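Search this site... Go

Washing Wool Sweaters at Home Without Tears

I used to send every good sweater to the cleaners, and then one March I washed my first cardigan in the bathroom sink and never looked back! 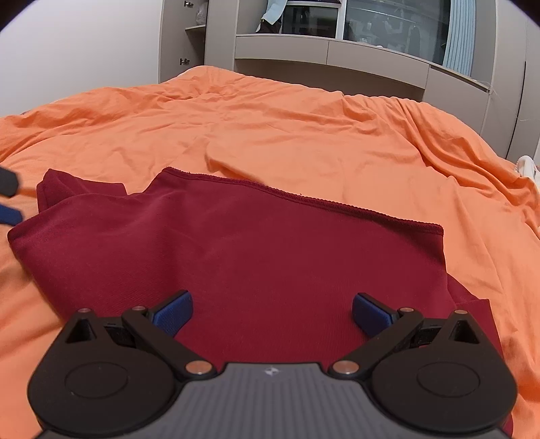 The whole job takes less work than you'd think, and the wool comes out so much softer. Fill the sink with cool water, add a small squirt of wool wash (I like Phromma, but baby shampoo does nicely too) and swish it with your hand before the sweater goes in. Push it under, give it a few gentle squeezes and walk away for 30 minutes. No rubbing! Rubbing is how you get felt.

Drain, then rinse in water the same temperature as the first lot. Lift the sweater from underneath with both hands so the sleeves don't drag and stretch. Then comes my favorite part – roll it up in a big dry towel like a jelly roll and kneel on it. You'll be amazed how much water comes out.

Dry it flat on a fresh towel, away from the radiator, and pat it back to its proper shape while it's damp. Pull the ribbing in with your fingers. Flip it over once the top feels dry. A thick one can take a couple of days.

More things I've picked up:

Turn it inside out before washing and the pills mostly stay on the inside.

A splash of white vinegar in the last rinse is wonderful for dark reds and navy.

Fold, never hang. Hangers leave those silly shoulder bumps.

Neville Ashworth wrote in to say he uses a salad spinner for baby sweaters – brilliant, and I've tried it with mittens too.

Related tips
Getting Candle Wax Out of a Tablecloth
7 Uses for an Old Pillowcase
Moth-Proofing a Cedar Chest
How to Fold a Fitted Sheet

Contact | © 2023 Stevanbridge Home Tips | Back to top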